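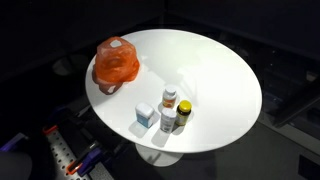 Care of glossy white table tops

A gloss white top shows rings, dust and fine scratches sooner than a matt one. Most of the scratches come from grit dragged under the base of a bottle or tub.

Small containers. Lift them, do not slide them. Wipe the base of each one before it goes back, and keep caps fully closed. Stand bottles in a loose group well in from the rim, with labels facing the seat. Anything light or lumpy that sits over the rim should be moved inwards, as it will be caught by a sleeve.

Routine cleaning. Clear the top completely. Dust with a dry microfibre cloth, then wipe with a damp one and 3 drops of washing-up liquid in a bowl of warm water. Rinse the cloth, wipe again, dry at once. Do not use scouring cream or melamine sponges.

Sticky rings. Lay a warm damp cloth over the mark for 8 minutes and wipe off. Repeat if needed.

Sunlight. White finishes can yellow on the side nearest a window. On a round pedestal table, give the top a quarter turn every 3 months. Low side light is useful for finding smears.

Pedestal foot. Wipe the flare after mopping. Dirty water dries there as a grey line.

Last updated: August
Contact Hindcombe Household Notes | © Hindcombe | Back to top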